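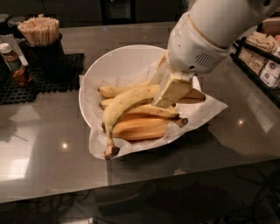

图7-1　衬纸铺在白碗里，香蕉横放，果柄朝右。

第7章　水果碗和饮品角的台面布置

本章说明怎样在 Sarcombe 茶水间的台面上布置水果碗，以及水果碗旁边的搅拌棒杯、防滑垫和小瓶。咖啡机和热水器的安装在前面的章节，本章不再重复。

如果您的茶水间还没有完成台面清洁，请先完成清洁，再从7.1节开始读。如果台面已经在使用，只是要换一次水果，可以直接看7.6节和7.7节。

本章里说的“左”和“右”，都是人站在台面前面、面对台面时候的左和右。“前”是靠近人的一边，“后”是靠近墙的一边。

7.1　需要准备的东西

请在开始之前把下面的东西放在手边：

Grollo 白色圆碗，外径270毫米，一个。
衬纸，白色烘焙用纸，裁成边长400毫米的正方形。
Hyun 防滑垫，黑色，有方格形状的孔。
搅拌棒杯，黑色，圆筒形。
木制搅拌棒，未开封的一包。
Stellier 糖浆小瓶，带白色瓶盖。
香蕉一把。
干净的软布两块，一块用湿的，一块用干的。
剪刀。

衬纸请使用食品用的烘焙纸。普通的打印纸、包装纸和报纸都不可以。打印纸碰到水果上的水会变软，报纸的油墨会印在果皮上。

注意：衬纸要裁成正方形。长方形的纸放进圆碗里面，两边露出来的长度不一样，短的一边很容易滑进碗底。

碗的尺寸如果和上面不同，衬纸也要跟着改变。我们的办法很简单：把碗倒过来，放在纸上，用铅笔在碗口外面轻轻做记号，然后每一边多留一个手掌的宽度。请在有铅笔记号的一面朝下铺，并且把记号的部分剪掉，或者换用手指压出的折痕代替铅笔。第二种做法更好。

7.2　选择台面的位置

1. 请选择一段平的台面，长度要超过400毫米，这样碗的右边还有地方可以放下纸角，左边可以放防滑垫。

2. 碗不要放在热水出口的旁边。蒸汽会让香蕉的皮更快变黑，衬纸也会变软。

3. 碗不要放在微波炉的上面。很多人喜欢把水果放在那里，看起来节省地方，可是微波炉工作的时候顶部是温的。

4. 碗不要放在窗户下面有直射阳光的地方。如果茶水间只有靠窗的台面，请把碗移到窗框影子可以盖住的一段，并且在中午的时候再检查一次，影子的位置会改变。

5. 确定位置以后，用手推一推台面上其他的东西，看开柜门、开抽屉的时候会不会碰到碗。

注：台面是光滑的灰色表面时，水点和指印比较明显。放碗之前请先擦干，后面移动碗会比较麻烦，特别是碗里面已经有水果的时候。

台面的接缝处也请检查。碗底如果刚好压在接缝上，碗会有一点摇动。请向左或向右移动，直到碗稳定。

7.3　放置防滑垫

1. 用湿布擦一次防滑垫的两面。新的垫子有橡胶的味道，请用温水和少量洗洁精洗一遍，晾干再用。

2. 把垫子放在碗的左边。垫子和碗之间可以留一点空隙，不需要靠在一起。

3. 垫子的四边要平。如果从包装里拿出来的时候边角翘起，请把垫子反过来卷一下，放几分钟，再铺平。

4. 把手掌放在垫子上向前推。垫子不移动，就是放好了。如果垫子会滑，通常是台面上还有水，请拿起垫子，把台面擦干。

注意：不要在防滑垫下面再放纸巾或者布。有的同事想让台面保持干净，在垫子下面放了纸巾，结果垫子不能防滑，纸巾也一直是湿的。

方孔里面会积水和糖浆。垫子的清洁方法在7.9节。

7.4　清洗和检查水果碗

1. 第一次使用前，用洗洁精和软布清洗碗的里面和外面，再用清水冲干净。

2. 用干布擦干。碗底的外圈也要擦，那里容易留下水。

3. 用手指沿着碗口慢慢摸一圈。如果摸到缺口或者裂纹，这个碗不可以再使用。

4. 把碗放在台面上，按一按碗口的左边和右边。碗不应该翘起来。

注：Grollo 碗可以放进洗碗机，请放在上层。在洗碗机里，碗口不要靠着玻璃杯。

不要用钢丝球。白色的碗上如果有灰色的细线，一般是金属刀叉留下的痕迹，用小苏打加一点水，做成糊，用软布轻轻擦，可以擦掉大部分。

7.5　铺衬纸

这一步看起来不重要，但是铺得不好的纸会一直往碗里面滑，以后每天都要整理。请慢一点做。

1. 先洗手，把手擦干。

2. 拿一张裁好的衬纸，用两只手揉成一个松的纸团。不要揉得很紧，也不要撕破。

3. 把纸团打开，不用弄平。揉过的纸比较软，可以贴着碗的弧度，没有揉过的纸会自己弹起来。

4. 把纸放在碗口上面，让纸的四个角在碗的外面。

5. 一只手放在纸的中间，向下按到碗底。另一只手沿着碗的内壁把纸推到边上，让多出来的纸自然形成皱褶。

6. 让纸角从碗口露出来。露出来的纸角可以垂在碗的前面，也可以平放在右边的台面上，两种都可以，不需要四个角一样长。

7. 看碗底。如果碗底的纸和碗之间有很大的空气包，用手指把空气包推向碗口。

注意：纸角不要伸到防滑垫上。垫子常常是湿的，纸会从角上开始吸水，然后湿到碗里面。

注意：纸角也不要伸出台面的前边。有人经过的时候，衣服或者包可能会勾到纸角，把整个碗拉下来。

注：有的茶水间希望看起来更整齐，把露出来的纸都剪掉。我们不建议全部剪掉。换纸的时候，要抓住纸角才能把碎屑一起包起来。如果一定要剪，请至少留两个对角。

衬纸只铺一层。铺两层的时候，上面的一层会在下面的一层上滑动，水果比较重的时候更加明显。

7.6　挑选和准备香蕉

香蕉是最适合茶水间的水果，不用洗，不用刀，也没有果汁。苹果和梨也可以放在这种碗里，但是请不要和香蕉放在一起，它们会让香蕉更快变熟。

挑选的时候请看下面几点：

颜色。全部是黄色、果柄处还有一点绿色的香蕉，适合要放几天的情况。黄色并且有小的棕色斑点的香蕉，适合当天和第二天吃。

果柄。果柄应该连在一起，没有裂开。果柄裂开的香蕉，从裂开的地方先变软。

两端。顶端是深棕色或者黑色，这个很普通，不影响吃。但是如果黑色的部分已经很软，用手轻轻按就会陷下去，请不要放到碗里。

果皮。有棱的地方有棕色的条纹，多数是在运输的时候擦到的，里面的果肉通常没有问题。

大小。很长的香蕉会伸出碗口。可以放，但是请放在上面，不要放在最下面。

准备的步骤：

1. 把香蕉从塑料袋里拿出来。塑料袋里有水气，不要把香蕉连着袋子放进碗里。

2. 去掉标签和胶带。标签请直接丢到垃圾桶，不要贴在台面或者柜门上。撕标签时从边上慢慢撕，不要把果皮带下来。

3. 用干布擦掉果皮上的水。

4. 如果一把太大，放不进碗里，请把它分成两部分。分的时候，一只手握住果柄相连的地方，另一只手握住要分开的那一部分，向旁边转动。不要直接拉，直接拉的时候果柄下面的皮会裂开，露出果肉。也可以用剪刀，从相连的地方剪开。

注：剪刀请先用热水洗过。剪过胶带的剪刀上面有胶，会粘在果柄上。

橙色比较深的香蕉

有的时候，一把香蕉里面或者旁边会有一根颜色更深，接近橙色，皮看起来也更光滑的。它可能是更熟的香蕉，也可能是大蕉一类的品种。大蕉在没有完全熟的时候不好生吃，味道是涩的。如果您不确定，请问采购的人。在确定之前，把它放在最下面，拿水果的人通常会先拿上面的。

采购的人如果知道是大蕉，请在碗旁边放一张小的纸条，写“请煮熟再吃”。大字，写在纸的中间。

7.7　把香蕉放进碗里

1. 先放颜色最深的香蕉。它们熟得早，皮也比较软，请放得轻一点。如果深色的香蕉已经很软，就不要压在下面，应该放在最上面，请大家先吃。

2. 把香蕉横着放，果柄都朝向右边，顶端朝向左边。这样人从右边握住果柄，就可以取下一根。

3. 每放一根，都让它的弧度靠着前一根的弧度。弧度相反的两根香蕉放在一起，中间会有空，上面的香蕉就不稳。

4. 还连在一起的香蕉，不用分开，整个放下去。放的时候一只手托住下面，不要只提着果柄。

5. 最长的一根放在上面。它的一端可以伸到碗的前边，但是不要让它超过纸的范围太多。

6. 放完以后，用手掌在最上面轻轻压一下。香蕉不应该滚动。如果滚动，请把最上面的一根拿下来，换一个方向再放。

7. 看碗口的一圈。香蕉的周围应该还能看到一些白色的碗边，这样说明没有放得太满。

注意：不要为了多放几根，就把香蕉竖着插在碗边。竖着的香蕉会被取水果的人碰倒，掉到台面上。

注意：放好的香蕉上面不要再盖保鲜膜或者盖子。水气出不去，果柄会长霉。如果茶水间有小飞虫，请看7.10节。

香蕉多于一碗的时候，剩下的请挂起来或者放在阴凉的柜子里，不要放冰箱。冰箱里的香蕉皮会变黑，虽然里面可能是好的，但是大家看见黑色就不想拿。
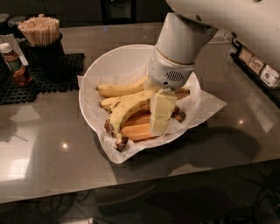 7.8　布置搅拌棒杯和小瓶

水果碗放好以后，再布置左边的饮品用品。请按照从后到前的顺序放：高的在后，矮的在前。

1. 检查搅拌棒杯的里面是不是干的。杯子底部如果有水，木制搅拌棒的下面一端会变黑，并且有味道。

2. 打开搅拌棒的包装。不要用手抓搅拌棒的中间和上面的部分。请把包装袋的一端剪开，把袋子的开口对着杯口，让搅拌棒自己滑进去。

3. 用包装袋包着手，把搅拌棒轻轻整理一下，让它们都是竖着的。上面一端自然地散开一点，没有关系。

4. 杯子里应该装得比较满，但是要能用两根手指轻松抽出一根。如果抽一根会带出来几根，就是太满，请拿出一部分放回袋子里。

5. 把搅拌棒杯放在防滑垫上。杯底要全部在垫子里面，不要一半在垫子上、一半在台面上。

6. 拧紧小瓶的瓶盖，用湿布擦瓶口和瓶身，再用干布擦一次。

7. 把小瓶放在搅拌棒杯的前面，靠近左边。瓶子的标签朝前，让使用的人可以读到名字和日期。

8. 如果还有其他的小罐子，例如糖罐，请放在杯子的后面，靠近角落。带盖子的罐子放在后面比较好，打开盖子的时候不会碰到水果。

注意：已经用过的搅拌棒不可以再放回杯子。请在台面上或者台面旁边准备一个放废弃搅拌棒的小容器，离搅拌棒杯远一点。放得近的时候，有人会放错。

注意：糖浆类的小瓶打开以后，要在瓶底或者标签的空白处写上打开的月份，例如“4月”。用油性笔写，写完等它干了再摸。

注：搅拌棒杯的颜色是黑的，里面有灰尘也看不清楚。请每次补充搅拌棒以前，把杯子拿到亮的地方看一看。

补充搅拌棒的时候，请等旧的快用完再加新的。如果在旧的上面一直加，最下面和最中间的那些永远用不到。 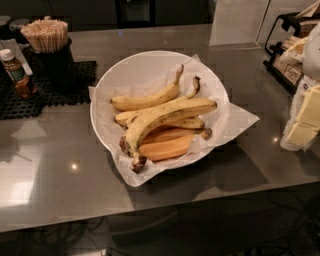
图7-2　水果碗在台面中间，防滑垫和搅拌棒杯在左边。

布置完成以后，请站在使用者的位置检查一遍：

能不能用右手直接取到香蕉，不碰到搅拌棒杯。
能不能取一根搅拌棒，手臂不从水果上面经过。
碗的前面有没有地方可以放一个杯子。
纸角有没有压在别的东西下面。

如果大多数使用者习惯从左边取水果，可以把所有位置左右交换，防滑垫放到右边，果柄朝左。请不要只换一部分。

7.9　每天和每周的维护

每天早上，9点以前：

1. 看水果。把已经裂开、流汁或者有霉点的香蕉拿走。有霉点的时候，旁边的也要检查。

2. 把剩下的香蕉翻一次面，较熟的换到上面。翻的时候用两只手。

3. 整理衬纸。滑进碗里的纸角拉出来，放回碗口的外面。

4. 擦碗周围的台面，先湿后干。擦的时候把平放的纸角提起来，擦完，等台面干了再放下。

5. 看搅拌棒的数量，需要的话补充。

每天下班以前：

1. 小瓶的瓶盖拧紧，瓶口擦干净。

2. 拿走台面上的杯子、香蕉皮和用过的搅拌棒。香蕉皮请丢到有盖的垃圾桶，不要留过夜。

3. 不需要移动水果碗。

换衬纸：

衬纸每2天换一次。如果纸上有果汁、棕色的水印或者小飞虫，请马上换。换的步骤是：

1. 把香蕉拿出来，放在干净的盘子或者布上。

2. 抓住纸的四个角，向中间合起来，碎屑就包在里面。整个丢掉。

3. 用湿布擦碗的内壁，再擦干。

4. 按照7.5节铺一张新的纸。

5. 按照7.7节把香蕉放回去，新买的在下面，原来的在上面。

每周一次：

1. 清空防滑垫，把垫子拿到水池，用温水浸泡十分钟。

2. 用旧的软毛牙刷刷方孔。糖浆干了以后比较硬，请多泡一会儿，不要用刀尖去挖。

3. 抖掉水，竖着靠在水池边晾干。两面都干了才可以放回台面。

4. 洗搅拌棒杯。把搅拌棒先倒进干净的袋子，杯子洗完并且完全干了，再倒回去。

5. 洗水果碗，按照7.4节。

6. 擦垫子下面的台面。这里常常会有一个方格的水印，用一点白醋和水可以擦掉。如果您的台面是天然石材，请不要用醋，只用水和中性的洗洁精。

7.10　常见的情况

香蕉两三天就全部变黑。

请先看位置，是不是靠近热水或者阳光（见7.2节）。然后看是不是和苹果放在一起。如果都不是，可能买来的时候已经很熟，下一次请买带一点绿色的。也可以用保鲜膜只包住果柄相连的部分，这样会慢一些。保鲜膜只包果柄，不包整根。

水果碗周围有小飞虫。

把碗拿走，洗碗，换纸，丢掉所有裂开的水果。垃圾桶和水池的排水口也要清洁，飞虫多数是从那里来的。糖浆小瓶的瓶口也请看一看。处理以后，停放水果一天再继续。不要在水果旁边喷杀虫剂。

衬纸总是滑进碗里。

纸太小，或者没有先揉。请重新裁一张，按7.5节的第2步和第3步做。

衬纸粘在香蕉上。

香蕉的皮已经出汁。请把这根香蕉拿走，换纸。

搅拌棒有味道。

木头吸了水气或者旁边食物的味道。请整杯丢掉，杯子洗干净晾干，再开新的一包。打开以后没有用完的搅拌棒，请把袋口夹紧，放在干的柜子里，不要和咖啡豆、调味料放在同一层。

小瓶拿起来粘手。

瓶口有糖浆流下来。用热的湿布包住瓶身一会儿，再擦。擦的时候不要用力擦标签上面的字，字掉了就不知道是什么。如果标签已经看不清楚，请换一瓶。

有人在水果碗里放了别的食物。

常见的是小包的饼干、黄油、酱料包，或者吃了一半的东西。水果碗只放带皮的水果。黄油一类请放回冰箱，它们在室温会变软，油会透过衬纸。没有包装的食物，请丢掉并且换纸。如果同样的情况发生很多次，可以在旁边另外放一个小盘子，给大家放这些小包装。

碗在台面上会转。

碗底或者台面有水。两个都擦干。如果擦干以后还是会转，可以再放一块 Hyun 垫子在碗的下面，但是要选比碗底小的尺寸，纸角不会碰到它。

7.11　搬动和暂时收起来

放假或者清洁台面的时候，需要把所有东西收起来。请按照下面的顺序：

1. 香蕉分给大家，或者带走。不要留在碗里超过一个周末。

2. 衬纸丢掉，不要为了节省留下来再用。

3. 碗洗干净，完全干了以后放进柜子。碗里面可以放一张没用过的纸巾。碗的上面不要压重的东西。

4. 小瓶检查月份，打开已经很久的请丢掉，其他的按照标签上的说明保存。

5. 搅拌棒倒进袋子，夹紧。杯子倒过来放。

6. 防滑垫最后拿走。先拿垫子的话，杯子和瓶子要放在光滑的台面上，容易碰倒。

7. 把台面全部擦一次。

需要带着水果搬动碗的时候，两只手托住碗底，不要抓碗口，更不要抓纸。纸角先折进碗里，搬到以后再拉出来。走路的距离比较长的时候，请先把最上面的香蕉拿下来。

7.12　订购和更换

衬纸、防滑垫和搅拌棒杯都可以单独订购。订购时请写清楚：

茶水间的楼层和房间号码。
东西的名字和尺寸，例如“Grollo 碗，270毫米”。
需要的数量。
旧的是不是需要回收。

裁好的衬纸是一包一包的，不拆开单张发送。如果您自己买整卷的烘焙纸来裁，请确认宽度至少是400毫米，比较窄的纸卷不能裁出合适的正方形，拼在一起的两张纸也不能代替。

有缺口的碗请用纸包好，外面写“碎瓷”或者“已损坏”，不要直接放进垃圾袋。如果您不确定材料，写“已损坏”就可以。

本章由 Natalie Gosling 编写和修改。中文不是我的第一语言，如果有的句子不容易懂，请在茶水间的记录本上写下节的号码和您的建议，下一次修改的时候我会改正。

下一章：冰箱和冷藏食品的标记方法。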